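Grastetis Bead and Button Circle, minutes, 13/05/2026

I'm on minutes again, so apologies in advance for the rambling (and my spelling of Pliltik, which I had to look up). We met in the back room at Gallardo and got going once the coffee was poured.

Minutes from February were read and approved with one fix: the table fee is $20, and I had typed $85. Sorry, everyone!

Most of the evening went to storage. We've been talking forever about sorting the small stuff by vial color and keeping the vials in the clear bins, and I have to say I love being able to see what's in there without digging. Amber, green and blue-green all stay in use. The wide amber container stays too.

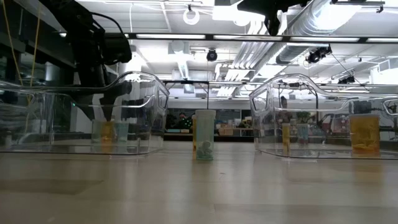 Clear bins on the table, green-tinted vial between them with grayish pieces in the bottom.

There was some back and forth over labels. A few of us wanted them on the caps, others on the sides. We voted for caps, and I'll print a sheet of 100 before next time.

Ilano has offered us more vials at $54 for the lot. Agreed to buy, paid out of the Pliltik sale money.

Still open: whether the bins go home with someone or live in the closet. We ran out of time on that one, so it's first on the list next meeting. Please bring back any vials you borrowed!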